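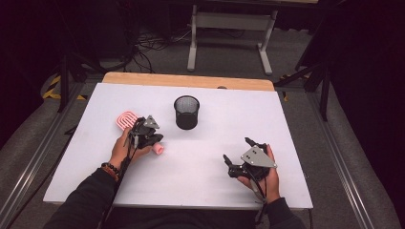

Mesh pencil cup, white tabletop, two hand-held grippers.

Trostholm — Collector's Edition (Blu-ray, 2 discs)
Label: Merker
Catalog group: Drama / Thriller
Status: Pre-order
Release date: 22nd October

Merker's two-disc edition of Trostholm replaces the single-disc release, which went out of print in June. The feature has been newly encoded from the finished digital master. Picture grading is unchanged from the theatrical version and was approved by director Qianru Qin. The earlier disc shared its space with the bonus material; on this edition the feature has a dual-layer disc to itself, and the average video bitrate is higher as a result.

The film follows a harbor pilot who returns to the port of Rostolside to give evidence at an inquiry and stays on after the hearing is adjourned. Most of it takes place at night. Buyers who own the first release will know that the pier sequence showed banding in the fog on larger screens. The new encode was checked against the master for that sequence in particular.

Disc 1 — Feature
Video: 1080p, 24 fps, AVC
Aspect ratio: 2.39:1
Audio: English 5.1 lossless; English 2.0 stereo
Subtitles: English SDH, French, Spanish
Commentary: Qianru Qin, full length
Chapters: 18

The commentary was recorded for this edition. It has its own subtitle track in English, selectable from the audio menu only.
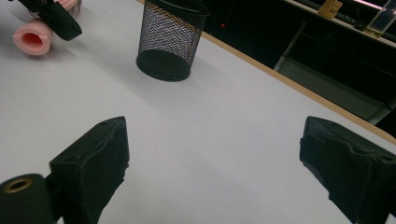 Tabletop and gripper fingers.

Disc 2 — Supplements
Deleted scenes, with optional introduction (17 minutes)
"Night Work," production documentary
Storyboard comparison for the pier sequence
Teaser and final trailer
Stills gallery

The deleted scenes are taken from the editing files and have not been color graded. Sound on these is temporary and mixed to stereo. The final trailer is included with its original 5.1 mix; the teaser was only ever finished in stereo.

The documentary runs in one piece without chapter stops. It covers location work, the water tank shoot and the sound mix, and contains spoilers for the last reel.

Packaging
Clear keep case in a rigid slipcase, reversible sleeve, stapled booklet. The booklet has an essay on the Rostolside locations, full credits and notes on the transfer. First-pressing copies also include 3 art cards. Once the first pressing has sold through, the slipcase and cards will be dropped and the catalog number will change. The discs will be the same in both versions.
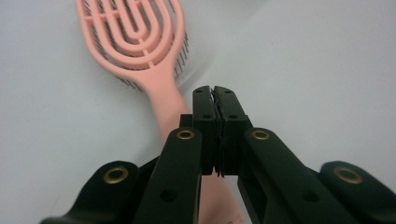
Pink vented hairbrush.

Playback notes
Both discs are coded Region A and will not play on Region B equipment unless the player is multi-region. Players with old firmware may take roughly 17 seconds to reach the main menu on disc 1. Resume after power-off is supported on the feature disc but not on the supplements. There is no digital copy or DVD in this set.

Orders and returns
Pre-orders are charged at dispatch. If an order contains items with different release dates, everything ships together when the last item arrives — place separate orders if you want each title on release. Sealed copies can be returned. Opened copies are exchanged for the same title only, and only where a disc is faulty. Slipcase corner wear is not treated as a fault.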